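Looking after a pale wooden table (and what I got wrong for years)

Posted March 19, 2024 in Kitchen & Dining

I have had a lot of emails about tables lately, so I am going to put everything in one place and then I can just point people to it. Most of this applies to any light-coloured wooden top, whether it's a dining table, a desk, or the sort of bench you have in the shed and pretend is for gardening. If yours is dark and shiny, some of it won't suit you, and I'd go carefully.

A bit of background first. Our kitchen table came from a house clearance in Varadside and I have had it long enough to have made every mistake on it at least twice. It gets breakfast, homework, pastry, seed trays in spring, sewing, and once a bicycle wheel (not mine). It measures 900 mm across, which I know off by heart because I've bought so many tablecloths for it and sent half of them back.

Wiping it down every day

I used to drench it. Big sloppy cloth, lots of washing-up liquid, a good scrub and off to work. The top went grey and furry within a few months and I blamed the wood!

Now I use a cloth that I've wrung out until it hardly drips, one pass with the grain, then a tea towel straight after. If there's jam I put a bit of warm water on the jam, wait a minute, and lift it off with a plastic scraper. The little ones sold for cleaning baking stones are perfect. An old loyalty card does nearly as well.

Spray cleaners I've more or less given up on. The lemony kitchen ones left my table with a tacky feel that picked up every crumb in the house, and it took me ages to work out what was causing it. If you've got that stickiness already, go over it with a teaspoon of washing soda in a bowl of warm water, wrung-out cloth again, rinse cloth, dry. Try it underneath first, somewhere you'll never look.

Finding out what's on it

Before you oil or wax anything you need to know what you've got. Put a drop of water somewhere out of the way and go and make the tea. If it's still sitting there in a bead when you come back, there's some sort of finish on the wood and you want to leave well alone, apart from cleaning. If it's soaked in and left a dark spot, the wood is bare or as good as, and it'll be glad of some oil.

My friend Halina Bielecka did the drop test all over hers and found the middle was bare and the edges weren't. Years of elbows and plates, I suppose. She only oiled the middle and you'd never know.

White rings

Everybody's favourite. A white ring from a mug is generally damp caught in the finish, and they do often come out. My order of attack:

Leave it alone overnight. I'm serious, a fair few of mine had gone by the morning.

Hairdryer on low, kept moving, held well up from the surface. Stop every minute or so and feel the wood with your hand. It should be warm and no more than that.

A smear of mayonnaise (cheap will do) left for an hour under a bit of kitchen paper, then wiped off. The whole house smells like a sandwich shop, be warned.

If none of that shifts it, I put a bowl of fruit there.

Black rings are a different thing and come from water meeting metal on bare wood. Tins are the usual culprit, and so are those plant pots with a wire stand. You can sometimes sand them out but they go deeper than you expect. I have one by the window end that I've stopped fighting.

Sanding without making a dip

The mistake is rubbing hard at the one mark with a folded bit of paper under your fingertips. You get the mark out and you get a saucer in its place, and it'll catch the light every evening from then on. Wrap the paper round a block (a cork one is nice, an offcut will do) and work over a bigger patch than you think you need, always along the grain.

Look hard at which way the grain runs before you begin. On mine it wanders, and there's a swirly bit near one end where going straight across left fine scratches I didn't notice until the oil went on. Then I noticed them very much.

I start at 120 and finish at 240. A chap at the hardware shop once sold me 600 grit for the last go and I dutifully used it, and the wood was so polished the oil sat on top and sulked. It's lovely stuff for rubbing down between coats of varnish, though, so the rest of the pack wasn't wasted.

Hoover up the dust with the soft brush attachment, then a barely damp cloth, then let it dry completely. Put a lamp on the floor or a low stool beside the table so the light comes in sideways. Any scratches jump out at you and you can go back over them while everything's still out.

Oiling

Less than you think! Then less than that. I pour a puddle no bigger than a fifty pence piece, spread it as far as it'll go with a lint-free rag, and only then pour another. After 15 minutes I wipe off everything that hasn't gone in, with a clean rag, quite hard. The first time I did it I left a thick coat to "soak in" and it stayed gummy for a fortnight. We ate off our knees.
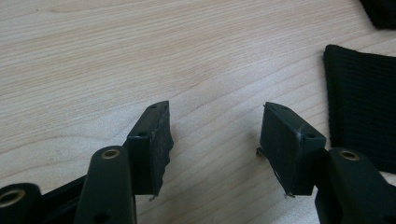 With a pale top I always try the oil on the underside first and let it dry, because they all warm the colour up a bit and some go properly orange. If you like your wood pale, look for one that says it's for light timber. They cost more, but one tin lasts me years. Two thin coats a day apart and then a week of being kind to it, so no hot plates, no wet glasses, and nobody doing their painting on it.

Please, please don't screw your oily rags up and chuck them in the bin. Linseed and other drying oils give off heat as they cure and a bunched-up rag can catch fire on its own. I lay mine flat outside on the paving, one layer, until they're stiff and dry. Some people put them in a bucket of water with a lid on, and that's fine too.

Protecting the top when you're doing something messy

I keep a heavy roll of brown paper behind the kitchen door, and it comes out for glue, paint, polish and anything with a screwdriver in it. The reason for that last one is that small metal things are murder on wood. A screw head with a burr on it, a clamp foot, the corner of a toolbox, and there's your scratch. Slide nothing. Pick it up, put it down.

For anything heavier I've got a felt-backed mat called a Flendex that a neighbour was giving away. It's good for the sewing machine, though it does collect threads, and I have to go over it with sticky tape now and then. An old wool blanket folded in two would do the same job for nothing.

Check the bottoms of things as well. Lamps, fruit bowls, the pepper mill. I turned over a bowl I'd had for years and found a gritty bit on the foot that had been drawing little crescents on the table every time someone reached for an apple. Stick-on felt dots are cheap, and I cut the big ones into quarters for small items. Clean the base with a bit of surgical spirit first or they'll slide off in warm weather.

Dents

For a dent in bare wood, lay a damp cotton cloth over it and touch the spot with the tip of a warm iron for a few seconds. The steam swells the fibres and up they come. Have a look, do it again, have another look. It won't mend a cut where the fibres are actually broken, and I wouldn't try it on a varnished top or on veneer, where you can lift the glue. Let it dry overnight before you sand.

Where to put it

If the table's in a sunny window, move things about on it. I had a runner down the middle one whole summer and when I took it off in September there was a stripe you could have landed a plane on. It evened out in the end, but it took until Christmas. Keep it away from radiators too if you've the space, or the boards shrink and you get gaps that fill up with flour.

A few bits from readers

Obaidul Sheikh wrote to say he gets crumbs out of the joins with a wooden cocktail stick and the hoover nozzle held right beside it. I tried it on Sunday and was quite appalled by what came out.

Two of you asked about candle wax. Ice cube in a freezer bag, hold it on till the wax goes brittle, flick it off with your scraper. Any greasy shadow left behind can be blotted with kitchen paper and a bit of gentle warmth from the hairdryer.

And for biro on bare wood, I have tried everything going and the only thing that worked was sanding. If yours is on a finished top, a dab of surgical spirit on a cotton bud might do it, but try your hidden spot first as it can take the shine off.

Next time it's chair legs and why mine wobble. Send me your wobbles in the meantime.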